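Search this notebook

February, afternoon. Staviten gripper kit, loan unit from Pornia

Third session with the kit on the wood table. Firmware is 2293, the same as in the manual. Today I wanted to see how the fingers hold cables, as the Vusia people will ask about this first.
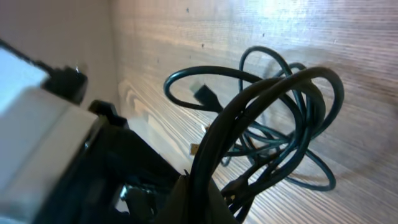 Grip force stays at 6 for now. At 3 the setting felt too weak to me, but I did not test it enough to write it in the review. The manual explains force on one page only, and the colour codes in the table are not the same as in the software — I have sent a question to Pornia.

Next is soft goods. I moved the arm speed up one step for the travel over the table.
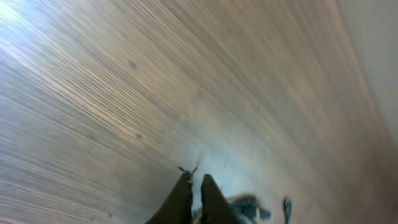 Price on the offer is 2661 with the wrist camera and one spare pair of fingers. Son offers longer support, but their bracket does not fit our arm. To do: clean the fingertips, save the log, ask if the loan can be longer.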